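**January, Vestau kit review, entry 4**

Second arm is up! Started at 8:40, bolted and wired by lunch, and I still can't quite believe how little swearing there was. Everything printed came out of the bag clean enough to use (I ran a file around two of the bearing seats and left the rest alone). The manual has improved a lot over the draft we got from Prosov. Steps 30 to 34 are in the right order now, and the wrist drawing finally shows which way the horn faces.

Things I want to remember:

- Set the servo IDs *before* mounting. Yes, I wrote this last time too.
- Center the gripper joint in software, then put the horn on. One spline off and the jaw won't close fully.
- Clamp the base plate before the first power-up. The arm jumps when it homes.
- Leave slack in the lead at the wrist. I had it too tight and had to redo it.

Calibration took 71 seconds with their script, including me reading the prompts out loud. Love that script. It asks for each joint in turn, shows the live value, and lets you go back a step if you fumble one, so you don't lose the whole run.

After that I went straight to small boxes, gripper open and pointing down, approaching from above. I used a thin-walled one with FEETECH printed on it.
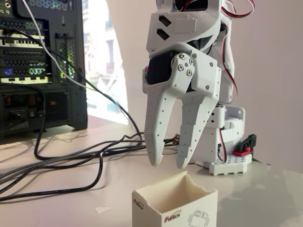

Katalin Simon thinks I'm too easy on the fingers and wants a grip test with something heavier before we recommend the kit to anyone. She would also like the straight finger reprinted with a rubber pad, and asked whether Vestau sells one or whether we'd be making our own. Fair on both counts. I've written to them about the pad.

Price as quoted is 555 per arm, servos included, power supply extra. For a teaching bench I think that's great value, mostly for the spares: every printed part comes as a file, so a cracked bracket is an overnight job.

Still open:

- [ ] grip test, heavier load (Katalin picks the objects)
- [ ] 30 minutes of continuous cycling, log the gripper servo temperature
- [ ] ask if the longer cable set fits this version
- [ ] Yara wants to try the leader arm, leave it plugged in for her

Stopped at 5:15 with the calibration file saved as vestau_b, next to the one for the first arm.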